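Dellura Support Centre > My tickets > Dish rack routine, plates

Status: Open
Opened by: Piyumi Seneviratne
Date: 2 September 2024

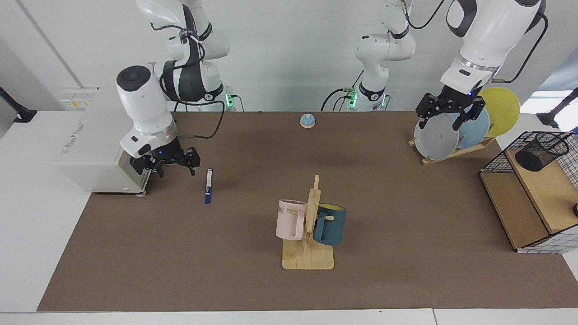 Hello again, and thanks for being so patient with me in April, when I couldn't get the left arm to find its home position at all. My trouble now is the dish rack routine, and I'd love your advice before I start changing settings willy-nilly. The mugs go beautifully (I could watch them all day!), but plates are another story. The left arm takes hold of the top edge of the grey plate, the front one of the three, and then on a bad run it stops dead with the message "grip uncertain". I've kept the blue and yellow ones standing behind it, because an empty rack wouldn't be much of a test of a real kitchen.

What I've tried so far:
Ran the routine 30 times with the default grip. It stopped on 4 of them, always at the lift.
Moved the rack closer to the middle of the mat. No change that I could see.
Reinstalled the Sumia grip profile. Same message.

Reply from Bhattacharjee, Dellura Support
Thanks, Piyumi, that's a lovely clear report. Could you please lower the lift speed one notch, leave the grip force alone, and send us the log from the next stopped run?

Reply from Piyumi Seneviratne
Will do this evening. My sister keeps asking whether it can do her dishes yet, and I tell her it can put away a mug very nicely and she should hang on to her tea towels for now. Log to follow, once I remember where it saves them.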